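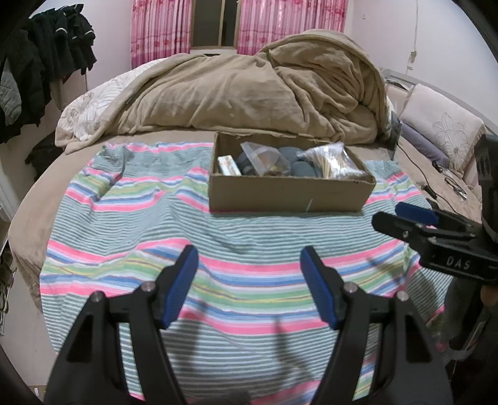 Figure 1. Striped bedspread, with two grippers.

Unit 4: Programming and Scheduling a Multi-Venue Arts Festival
Course notes, Performing Arts Management
Instructor: Chaimae El Sherbiny

4.1 Scope

This unit covers how a summer festival program is assembled once the artistic director has a list of confirmed and probable acts. Contracts and visas were covered in Unit 3. Marketing is in Unit 6. The working case is the Covwood festival, which presents theater, chamber music and dance in three venues over a season that starts in June.

4.2 Venue data

Before any date is assigned, collect the following for each venue: seated capacity, stage width and depth, load-in access, curfew, and the hours during which local noise rules apply. For Covwood:

Elleck Hall. Indoor, 787 seats. Fixed proscenium. Load-in through a street-level dock.
Sepúlveda Courtyard. Outdoor, 594 seats on temporary risers. No fly system. Amplified sound must stop at 11 p.m.
Zistetti Studio. Indoor, flexible seating. Used mainly for dance and work in progress.

Capacity on the seating plan is not the number of tickets that can be sold. Subtract house seats, camera positions, and any seats lost to the sound desk. The result is the sellable capacity, and it should be used in all budget sheets.

4.3 Order of placement

Acts are placed on the calendar in order of constraint. A touring orchestra with one open night goes in first. A local company that can play any week goes in last. Within the same level of constraint, place the act with the longer setup time first.

A common error is to begin with the opening night. The opening has symbolic weight and attracts early decisions, which then block the only free dates of the touring acts. Hold the opening as a reserved slot and fill it after the touring acts are fixed.

4.4 Turnaround

Turnaround is the time between the end of one performance and the moment the next company can begin work on stage. It includes strike, cleaning, the crew's required rest period, and load-in. Lighting focus and rehearsal are counted separately.

For outdoor venues, focus can only be done after dark. In the Sepúlveda Courtyard in June this leaves a short window before the crew's shift ends, so a new lighting plot normally takes a full night with no performance. Mark these as dark nights on the master calendar and do not offer them to the box office.
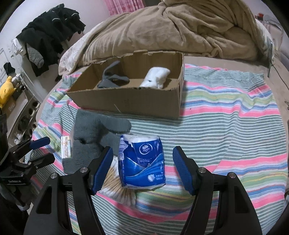
Figure 2. Vinda toilet paper roll, cotton swabs and gray sock.

4.5 Overlap between venues

Two events on the same evening compete for audience if they share a genre and a price band. A string quartet and a contemporary dance piece may overlap. Two string quartets should be at least one night apart. Where overlap cannot be avoided, stagger the start times so that shuttle buses and front-of-house staff can serve both.

4.6 Exercise

Heriberto Ventura's touring dance company needs a stage for two performances, one full day of setup, and a night for focus. Expected demand is 1,000 tickets across both performances. Compare Elleck Hall and the Sepúlveda Courtyard. State the total seats offered in each, the number of nights each venue is out of use, and the effect of the curfew. Submit one page and a marked calendar.

Reading for next class: course packet, section on box office holds and release dates.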